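Crowdfunding a mate's vet bill - is it ok to chip in nothing?

Money & Manners board > Friends, family and awkward asks

Started by wobblytrolley, August 2018

wobblytrolley
Right so. Someone I used to work with at Brandilitz has put up a page on Clillorus for her dog's hip op. Target is 4,000. Has messaged every one of us seperately, not a group thing, so no hiding. I like her. I like the dog. But I gave to her half marathon, and the leaving do whip round, and we havent spoken much in between. Names and amounts show on the page. 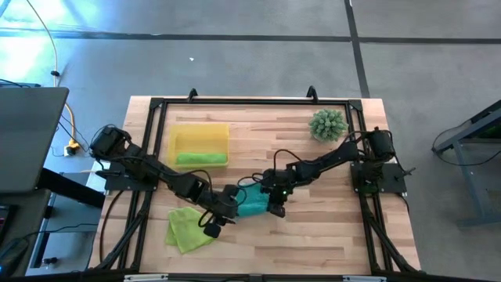
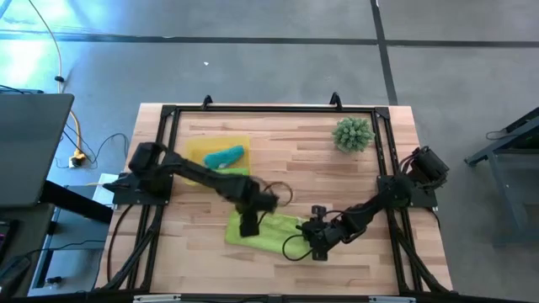 Can you give on these pages without your name and the amount showing to everyone?

Most of them let you tick a box at the payment stage that hides your name from the public list, but the person who set the page up can normally still see who gave and how much. Pasting that from the help bit on Clillorus, more or less. So it hides me from the old work lot but not from her. Which doesn't help much.

What would you do? Was thinking 50. Other half says mad.

pennyfarthing_jo
50 is loads for someone you dont speak to. Ten and a nice message.

gravelpath
Nothing. Pet insurance exists. Sorry but if you get a dog you budget for the dog.

pennyfarthing_jo
Bit harsh. Plenty of policies won't pay for hips if the vet had it in the notes before you signed up. Happened to my sister. Paid in for years, not a penny back on that leg.

gravelpath
Then you save up or do it in instalments with the vet. My objection is the asking, separate messages to every old colleague. That's pressure. A link on your own page, fine, people can scroll past.

Thắng Khúc
Disagree with gravelpath. She asked, you're allowed to say no. Asking isn't rude in itself, sulking after would be. When my uncle's shop flooded, the Trịnh bakery next door started a collection and we had people giving 3 quid, 60 quid, all sorts. He never looked at the list by amount. Couldn't face it I think. He just wrote thank you to all of them, same card.

wobblytrolley
That's nice about the cards. Flood is a bit different though? Or am I being mean. Cant tell any more.

Thắng Khúc
Different yes. But to her it's probably an emergency.

mrs_tabard
Watch the tip! Wonduvora adds a "support the platform" slider set quite high and you have to drag it down yourself. Not sure if Clillorus does the same but look before you press pay. I gave a tenner to a school minibus and it took more than I meant. My own fault for rushing but still.

wobblytrolley
Oh good shout, will look.

gravelpath
And ask what happens if she goes over target, or the op doesn't go ahead. Does it get refunded? Does it go to the next thing? Never see that written down on any of them.

pennyfarthing_jo
You can't ask a friend that about her poorly dog gravelpath

gravelpath
Why not. If I lent her the money I'd ask. It's 4,000, not bus fare.

mrs_tabard
Sort of with gravelpath on that one. The minibus people put a line at the bottom saying where anything extra would go. Took them one sentence and I felt better about it.

bluebiro
Coming at it from the other side, I had a page once, for my mum's stairlift. I did look at the list. Everyone looks. But I never thought badly of who wasnt on it, half of them I'd forgotten I'd even messaged. What I do remember is the ones who wrote something. One woman gave nothing and sent a really kind note and offered lifts to the hospital, that was worth more to me than most of it.

wobblytrolley
Thanks bluebiro thats the most useful thing anyone's said. No offence rest of you

gravelpath
None taken. Still think no.

wobblytrolley
Going with 10 and a proper message, and I'll offer to have the dog in October when she's back on shifts. Name showing, can't be bothered to hide. Other half says that's fine as long as it doesnt go on the new sofa.

mrs_tabard
Dog with a new hip will be on that sofa. Get a throw.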